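2. Where do people put the fruit?

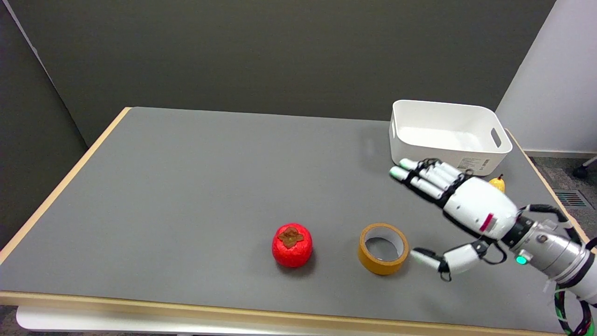 Borkowska

I got into this because I kept losing pears at home, and I wanted to know if other people did too. So we asked 86 households in Tristthorpe to keep a kitchen diary through December (yes, the messy month!) and ended up with 383 usable entries. Fruit shares its table with all sorts of stuff, tape and baskets included (Figure 1). My hunch was that a basket would win every time. Nope! In 25 homes the basket was full of mail, and the fruit just sat out next to it. Those families told us they ate it sooner, too, which I loved hearing, though I wouldn't lean on it much before we've been through the Urkovberg diaries in Section 3.

Figure 1. Fruit, packing tape and a white plastic basket on a gray-topped table.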